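Notes on sheet material at the bench, September revision. They cover paper and card for templates, drawer liners, funnels and masking. Fabric gets a short section further down, as the handling is similar up to the point of cutting.

## Choosing the sheet

Ordinary 90 gsm paper will do for most templates that are to be drawn round once. Use card for anything drawn round repeatedly. Newsprint is suitable for masking and for nothing else on this page; the ink transfers to pale paintwork and to fresh filler.

Store sheets flat. A sheet that has been rolled should be rolled once the opposite way, loosely, then left under a board overnight. Lining paper from the Jasness roll is the worst offender and may need two nights.

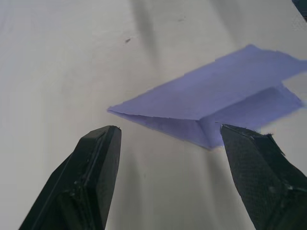 *Bernardo Seixas*

## Grain

Paper has a grain direction, set when it was made. It folds cleanly along the grain and roughly across it. To find the grain, bend the sheet over without creasing it, first one way and then the other. The direction with less resistance has the grain running parallel to the bend. Mark it in pencil with an arrow before the sheet is cut down, as offcuts are harder to test.

For drawer liners, run the grain front to back. Liners laid the other way tend to creep up the front of the drawer in damp weather. Cut them 2 mm short on each side. The drawers in the Stiresthorpe chest are all out of square by different amounts, so each one has its own template with the drawer number written on it — face up, at the front left corner.

## Creasing

- Score card before folding. A dry ballpoint against a steel rule is adequate.
- Paper does not need scoring if the fold follows the grain.
- Line up the edges first, hold them, then press from the middle of the fold outwards.
- Press lightly the first time and firmly the second.
- A bone folder gives the sharpest line. The back of a teaspoon is a fair substitute and lives nearer.
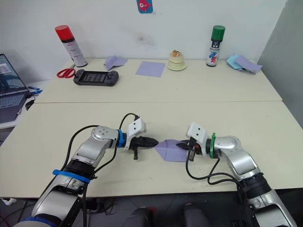 Paper funnels are worth making in advance if you decant dry goods or grout pigment. Begin with a square, fold it corner to corner, and fold again to find the centre before rolling the cone. Leave the first fold soft until the second is in place, because a hard crease in the wrong position will always reopen there. A roughly triangular piece that is only partially creased, like the lavender one, can still be adjusted, and one edge should stay pinched while the opposite tip is brought round. Snip the point last. A hole of 5 mm passes fine salt and most pigments; rice needs more. Tape the outer seam only, and throw the funnel away after use with pigment.

## Fabric and soft sheet

Cloth should be laid out and left alone for a while before measuring. Smooth it with the flat of the hand from the centre; pulling at the corners stretches the bias and the piece will come out short on one diagonal. Weights are better than pins on a painted or laminated top. Tins of beans are better than most things sold as weights. 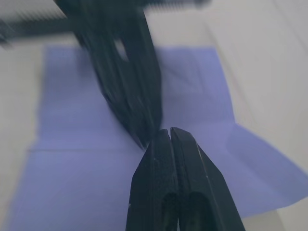 *Spread roughly flat on a white top.*

Chalk shows on dark cloth, a soft pencil on pale. Test either on a corner. Cut with long strokes and keep the lower blade of the shears on the table throughout. For curtain lining I add 18 cm to the finished drop, for hem and heading together. The Radebe pattern sheets allow less, and I have had to let down every one.

## Gluing paper to board

Thin the glue slightly. Grudo straight from the tub goes on too thick and raises the surface in ridges. Brush the board, not the paper, and work outwards from the centre with a dry cloth. Paper expands when damp, so trim after drying. Line the reverse of thin board as well, or it will cup.

## The working surface

Two tables pushed together make a reasonable cutting bench if the heights match. Check with a straightedge laid across the join. Shim the lower one with folded card under each leg. Do not write, score or crease over the seam, as the point drops in and tears the sheet. Keep small work wholly on the near table and use the far one for parking tools.

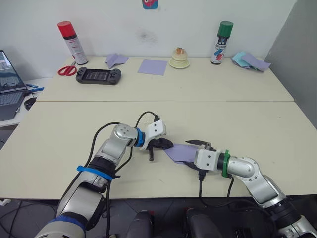
Idalina Caldeira writes that she gave up card shims after the first winter, when damp from the floor flattened them, and now uses offcuts of vinyl flooring. She also disputes the teaspoon: on coated paper it leaves a shiny track along the fold, and a scrap of plain paper laid over the crease before rubbing prevents it.

Both points hold. The vinyl wants cutting a little smaller than the foot of the leg — otherwise it catches the broom. I have not tried it on carpet.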